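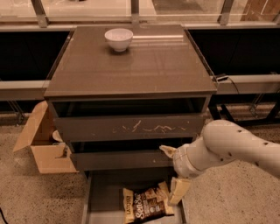
Grade the Logbook, Then the Robot

Every spring our after-school robotics club has the same argument, and in March we had it again. The question is what a student should be judged on at the end of the term. Most of the parents, and a good share of the students, want the final demo to decide it. The arm does the task or it doesn't. I have run the club for 9 years and I think that is the wrong way to do it.

The task this term was a drawer task. A team has to get the arm to deal with something lying in a low drawer, and then deal with the drawer itself. It sounds like a small job. Students who have only done line followers and ball launchers pick it because they expect to finish early. Then they spend three weeks on the reach alone.

A bottom drawer is an awkward place for an arm. The gripper has to come down beside the cabinet, and the edge of the drawer is right there in the way. One finger ends up inside and the other outside if the approach is a little off. A snack bag makes it harder. It is crinkled and flat, it has no handle, and it gives you a different shape to grab every time somebody picks it up and puts it back. A wooden block would be kinder, and for years we used blocks. I changed it because the students were writing programs that only worked on blocks.

Bình Chu, who was on the Flultach team, put in more hours on this than anyone. The team kept a paper log, which I require, and I read all 40 pages of it. The early entries are short. "Missed." "Missed again, left." By the second week they are writing down the gripper opening, the angle of the wrist, which way the bag was turned, and who had moved the drawer. By the third week there is a page where Bình argues with a teammate in the margin over whether the fingers should open before the wrist turns or after. They tested both orders that Wednesday and wrote down the results, including the ones that went against the person holding the pencil.

On demo day the Flultach team had a bad run. The Sasten team, using a simpler program with fixed positions, had a good one. Under a demo-only rule the Sasten team gets the top mark and Flultach gets something in the middle. I don't think anyone who read both logs would agree with that. The Sasten log had 4 pages. I asked what they would change if the drawer were moved over by the width of a hand, and they said they would have to start over. They were polite and direct about it, and I gave them credit for saying so.

The case for the demo is not a silly one. Vasconcelos, the regional contest we enter, scores by the run and nothing else. Parents say we should prepare students for how they will be scored, and that a machine that fails in front of a customer is a failed machine no matter how good the notes are. I agree with the second part. If I were buying an arm I would want it to work.

But I am not buying an arm, and the students are not selling one. They are fourteen to seventeen years old and most of them had never touched a robot before September. A single run tells me very little about what they learned. Lighting changes between the morning and the afternoon. A cable gets nudged. Somebody sets the bag down at a new angle. A team can do careful work and lose to any of these, and a careless team can get lucky. If the mark follows the luck, the students notice, and the next group stops testing and starts hoping.

There is also the matter of what gets tried. When the demo was the whole grade, in my first years here, teams picked the easiest version of the task and froze their code two weeks ahead. They would not touch it. I had students ask me to tape the furniture to the floor. Once the log counted, teams began changing things late in the term and writing down what broke.

My rule now gives the demo 30 percent. The rest is the log, a short talk, and a second run where I change one thing and the team has one class period to adjust. I would keep the demo even if Vasconcelos went away. Students should have to stand up and show the thing in public, and it makes them tidy their wiring. It just shouldn't carry the whole term.

A parent told me this spring that her son's team at his old school, Nukska, was graded only on results and that it toughened him up. It may have. He is a good programmer. He also turned in a log with six blank pages in the middle, and when I asked about them he said nothing had worked that week so there was nothing to write. I gave it back to him and asked him to fill in what he could remember.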